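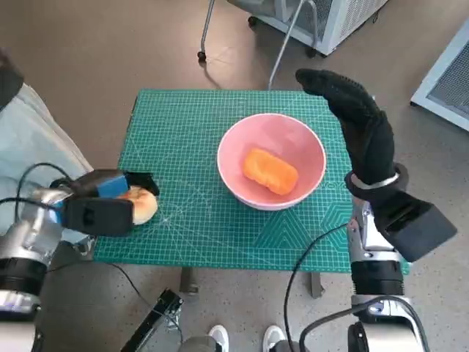
The pink bowl on the cutting mat

Kamran Ghumman had moved into the flat in Bokham with one small table, and everything happened on it. He cut card on it in the mornings and ate off it at night. The green mat stayed down for both, as the top was badly scratched underneath.

His sister came up from Brototlow at 5 with her coat still buttoned.

"You've put food on your work," she said.

"It's clean. I wiped it."

She looked at the bowl. It had been their mother's, the only pink thing she ever owned, and it had come through three house moves wrapped in a towel.

"I thought Nondia had that."

"She gave it back. She said it made her sad, having it on a shelf."

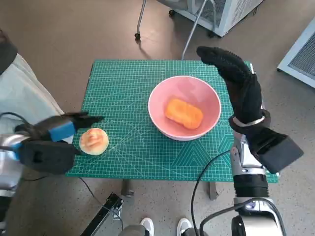
His sister took her coat off at last and hung it on the door. She asked how much the flat was and he said 900 a month, and she said that was too much for a place where you couldn't open the oven and the cupboard at once. He agreed with her. He had walked past Zaidi's on the way home and nearly gone in to ask for his old job back.

"Did you?"

"They were closing."

She ran her thumb along the rim of the bowl. Their mother used to put bread in it and carry it round to number 47 when the old man there was ill. She never let either of them carry it.

"What do you want to do with it?" she asked.

"Use it," he said. "Same as she did."

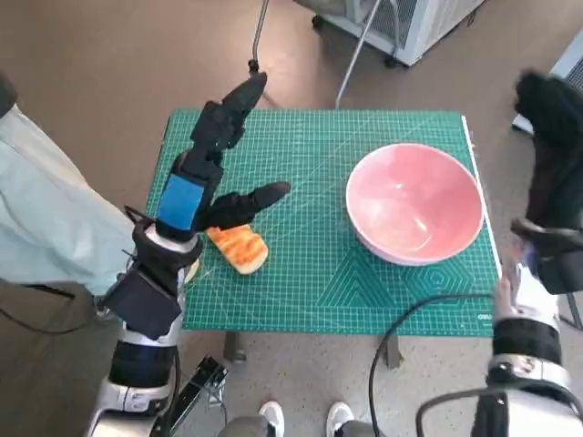 December

The oven went for good in the first cold week. Kamran bought a toaster and stood it on the floor by the socket. He had the old job back by then, mornings only, and cut his card after lunch.

His sister rang to ask about the bowl.

"It's on the table," he said. "I'm eating out of it."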